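Chapter 4
Teaching by Hand: The Folding Project

Before you start this chapter you should have read Chapter 3 and have your two hand-held grippers put together and charged. You will also need a bed, or any soft surface as wide as one, and something knitted.

Up to now your robot has only moved blocks and cups. Blocks are kind to beginners. They stay the shape they were when you left them, and if you know where one corner is you know where the rest is too. Cloth gives you none of that, and this is the chapter where the course gets really good!

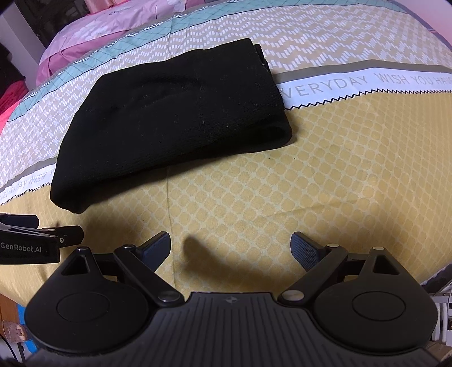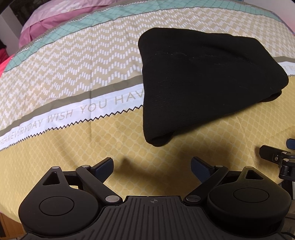

Black knitwear on a patterned bedcover, with the fingers of the gripper open.

A hat is far too easy for a whole chapter, and three weeks on one piece of knitting is a long time. That was the complaint from the Graditz club when they tried an early draft of these pages, and they asked to go straight on to shirts. By the second week the same club had written again to ask for more time, as their arm at Jiltbridge could pick the hat up nicely and then had no idea what to do with it.

We kept the hat. Shirts come in Chapter 6, and you will be glad of the practice.

4.1 What you are going to do

In this project you will teach a robot to fold by folding things yourself. You hold one gripper in each hand and do the job slowly, with the grippers doing all the touching. Each gripper has a camera on it that looks out past its own fingers, and the recording keeps both what the camera saw and how the fingers moved. One go, from the moment you start recording to the moment you stop, is called a demonstration. A pile of demonstrations is what the robot learns from.

You don't write a single rule about folding. There is no line in your program that says "find the edge" or "bring the two sides together". You show the robot, over and over, and it is wonderful the first time an arm does something you recognise as your own way of doing it — even your bad habits come through. One pupil team at Gistberg always gave the cloth a little pat at the end. Their robot patted too.

4.2 Why soft things are hard

Take a knitted hat and drop it on the bed. Pick it up and drop it again. It will land in a different shape, perhaps flat, perhaps with one side tucked under, perhaps in a lump where you can't tell the crown from the opening. A wooden block has a position and a direction it is facing, and that is nearly all there is to say about it. To describe the hat properly you would have to say where every part of the knitting is, including the parts you can't see.

Then there is the surface underneath. Press down on a mattress and it gives, so the height of the hat changes as you reach for it. Close the fingers a bit too low and you pinch the bedcover along with the wool. This will happen to you. Keep those recordings in a separate folder and don't delete them, as we shall want them in section 4.5.

Dark knitwear brings its own trouble. The ribs and creases that tell you where the folds are can be very faint to a camera, and the shadow of the gripper may fall just where you want to look. Try the same fold with the lamp on your left, then on your right, and compare the recordings side by side.

4.3 How many demonstrations?

More than you would like! The Khúc set, which we use for the exercises at the end of the chapter, has 3000 demonstrations of small knitted things being folded, made by school clubs over one long August. Your own club won't make that many. The Jiltbridge team recorded 799 and had an arm that could fold a hat in half on most tries, so long as the hat began fairly flat.

Numbers are only part of it. If all your demonstrations begin with the hat in the same spot, facing the same way, on the same plain sheet, your robot will learn that spot and that sheet. Move the hat. Turn it round. Change the bedcover, and choose a busy one now and then, with stripes or lettering or whatever you have at home. Let different people in the club take turns, left-handers too.

4.4 Before your first recording

Work in pairs. One person folds and the other keeps the log, and you swap after every ten minutes or so because holding the grippers is more tiring than it looks.

Clear your sleeves from in front of the cameras. Start with both pairs of fingers open and held above the bed. Move at half the speed that feels natural — then slow down a little more. If you drop the hat, carry on and pick it up again, and write "drop" in the log beside the number of that demonstration.

Your first task is a single fold, edge to edge, and nothing else. Record it until both partners can do it with no drops, then turn to Worksheet 4A.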